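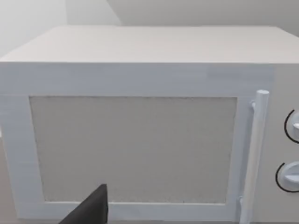 Teleoperators wanted: come teach our simulated robot its way around a kitchen

Drimine, part-time, paid by the hour, February start

Hi! I run the demonstration side of things at Drimine, and I'm looking for a handful of people to drive a robot arm by remote control. The arm lives in a simulator, so you can't break it, and you can't break the kitchen either (I've sent plenty of mugs through plenty of walls and we're all still friends).

The project is called Onyeka. We want an arm that can do small household jobs after watching a person do them, and the person doing them would be you. You sit at a desk with a hand controller, you move your hand, and the gripper on the screen moves along with it. When you finish the task you press the button, the kitchen resets with things shuffled around a bit, and off you go again. Each run gets saved as one demonstration.

So far we have 2,101 demonstrations we're happy with, mostly drawers, faucets and stove knobs. The microwave set is the one I want to fill up this time. We have 193 good runs for it and I'd like to get to 500 before we train the next version. The tasks in that set are opening the door by its bar handle, closing it again, turning either of the two round knobs, and putting something inside and shutting the door on it. The handle is trickier than it looks! You need to come in from the side, get the fingers around the bar, and then swing back in an arc. Almost everyone pulls straight toward themselves the first day and the grip slides right off. I did it for a week.

What a shift looks like

Shifts are three hours, either 9 a.m. to noon or 1 to 4 p.m., and you'd do two or three a week. Most people get through 50 runs in a shift once they've found their rhythm. Please don't race to hit that, though. A slow, smooth run is worth a lot more to me than a fast, jerky one, and you're paid for your time whatever the number is at the end. You get a ten-minute break every hour and I really do want you to take it, your wrist will thank you.

You'll switch between two views as you work, one from the gripper looking out and one of the whole counter. The close-up view takes some getting used to. When the arm is right up against an appliance you often see a lot of pale door and just the tip of one finger, and you have to judge how far off you are. I'd say give yourself two shifts before deciding whether you're any good at it.

If you fumble a run, mark it as a fumble and keep going. We keep those too, in a separate folder, and they're useful for other things. The only thing that causes me real headaches is a bad run marked good.

Who I'm hoping to hear from

You don't need a degree, and you don't need to know how to program. Some of our best drivers came from sewing, dental labs and forklift work. Video games help a little. Patience helps a whole lot more, and so does being okay with opening the same microwave for an hour with a podcast on. You do need to be 18 or over, able to read written task notes in English, and comfortable looking at a screen for the length of a shift. Left-handed people, please apply! Nearly all our runs so far were driven right-handed and I'd love more of a mix. If you use a controller differently for any reason, tell me and we'll set the station up for you.

Where and how much

We're on the second floor of the Drukgate building, with an elevator, bike parking in back, and a kitchen with decent coffee. The work has to be done on site for now because the controllers are wired to our machines. The pay rate is on the sign-up form, and training shifts are paid the same as regular ones. The contract runs for three months to start with. After that the plan is to move over to Grostska, which is our real-arm project next door, and drivers from this round get first pick of those spots if they want them.

How to apply

Fill out the short form on our jobs page and choose "Onyeka driver" from the menu. No resume needed. In the comments box, write me a few lines about something fiddly you do with your hands and how long it took you to get decent at it. I read all of them myself.

If it sounds like a fit, I'll invite you in for a paid one-hour tryout. You'll get ten minutes to play around with the arm, then a drawer, then the microwave door. I'm not scoring you on how many you get right, I mostly want to see if you enjoy it and if your tenth try looks calmer than your first.

Applications stay open until all the seats are filled. You'll hear back from me either way, usually within a week.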